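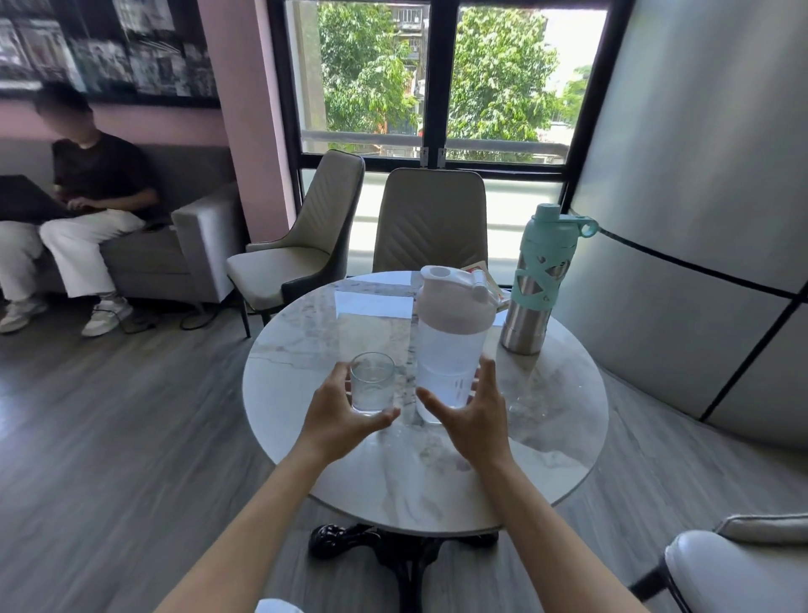
Participants Wanted: Fluid Intake and Afternoon Alertness in Desk-Based Workers

Marsden Applied Physiology is recruiting adults for a study of daily fluid intake and sustained attention. The study compares two drinking schedules, one fixed and one self-paced, in people who spend most of the working day seated. Recruitment opens in October and closes when 100 participants have been enrolled.

Eligibility

Applicants must:
- be between 21 and 60 years of age
- work at a desk at least four days a week
- have no diagnosed kidney, heart or thyroid condition
- take no diuretic medication
- be able to read and respond in English

Pregnant applicants and anyone who has given blood in the past eight weeks cannot be enrolled. Shift workers are eligible only if their hours fall entirely between 7 a.m. and 7 p.m.

What participation involves

Each participant completes one screening visit, two study periods of five working days, and one closing visit. The order of the two schedules is assigned at random. During the fixed schedule, participants drink 300 ml of plain water at set times printed on the intake card. During the self-paced schedule, they drink as they normally would and record the volume of each drink.

Any container may be used at home or at work, provided its volume can be measured. A measuring cup is issued at screening for participants whose usual glass or bottle has no markings. Coffee and tea are permitted in both periods but must be logged separately. Alcohol is not permitted after 8 p.m. on the night before a test day.

Attention is tested on a phone or laptop at 2:30 p.m. each study day. The test takes nine minutes and must be completed in one sitting. Urine samples are collected at both visits - no blood is drawn.

Payment

Participants receive $300 on completion of the closing visit. Those who withdraw after the first study period receive $100. Parking at the Privenon Building is free for both visits.

Data handling

Records are stored under a participant number. Names and contact details are held in a separate file and deleted 60 days after the closing visit.

How to apply

Complete the screening form at the Marsden front desk or request a copy by mail. Direct questions to Ehsan Kakakhel, study coordinator, Privenon Building, second floor. Applicants will be told whether they are eligible within two weeks.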